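Pre-season ground check – my running comments

I do this one every October before Little Athletics starts back, and Lorna Kinnear asked me to type up my scribbles so whoever takes over can read them. Tick the box, write a comment, move on. It takes me roughly 2 hours with a thermos.

1. First aid room – OK, one action
Stretcher is fine and the ice packs are in the freezer. The burn gel had expired so I've chucked it. Howard Parsons is ordering more with the strapping tape.

2. Defib cabinet – OK
Green light showing, pads in date, alarm works (sorry to the neighbours).

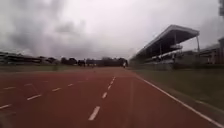 3. Marquees and weights – ACTION
Marquee weights are my big gripe this year. We own 24 sandbags and a good few have split along the seam, so please don't put up the big Jiler tent until they're replaced. Pegs are no good to us anywhere near the red surface with the white lane markings, so it has to be weights or nothing. I've put the split ones beside the bin and written DEAD on them in texta.

4. Canteen – two actions
The urn lead is tagged and the tap doesn't drip any more, hooray! The fire blanket had wandered off its hook again and was in the drawer with the tongs. I hung it back up. Please leave it there, even if you need the hook for aprons.
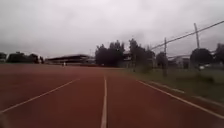

The other canteen job is the gas bottle for the barbie. I did the soapy water test on the hose and got bubbles at the regulator, so it's turned off and labelled until Ezequiel Toledo can fit a new one. Sausages will have to wait – or somebody brings an electric hotplate, but not on the same power board as the urn, thanks.

5. Extension leads – OK
All tested and tagged, 10 of them. Elli Pesonen found another one in her garage which isn't on the list, and it stays in her garage until it's been tagged.

6. Shed shelving – ACTION
Top shelf is bowing under the paint tins. I moved the heavy stuff down to the floor. It needs a bracket in the middle, and I'd use a proper coach screw this time.

7. Sunscreen and water – OK
Two pump bottles, both in date. Drink coolers scrubbed and left upside down to dry.
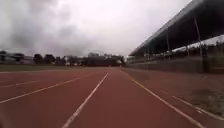

Who can sign off an action once it's fixed?
Any of us who did the induction, as long as it's a different person from the one who did the repair. Put your initials and the month next to the item.

8. Emergency contacts sheet – ACTION
Still has the old gate code on it. Reprint, laminate, one copy in the canteen and one in the first aid room.

Back to me by the first sign-on night please, under the door is fine.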